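Chapter 2
When Outsiders Come to Make Peace

In October the government of Enesau and the river districts of Cisik signed a paper that both sides called a settlement. Visiting envoys praised it. Newspapers abroad ran the handshake and moved on. Students should be slower to applaud.

The Berlow Accord runs to 51 pages, and very few of them say who must do what, or by when. It promises that 3,170 displaced families may go home. By the end of the first season, 2,886 were still in camps across the border.
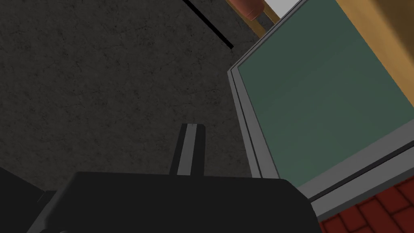 Figure 2.1 Computer rendering: a gray gripper finger over a dark, speckled floor.

Why do such deals win so much praise? One answer, set out in the Nguyen-Tran report, is that envoys are judged by signatures. The report makes a fair case, though it leans heavily on talks with the envoys' own staff, and it says little about the people in the camps.

This chapter asks what a foreign visitor can change in a conflict of this kind. We begin with the words the two sides refused to use for each other, and why the mediators let them.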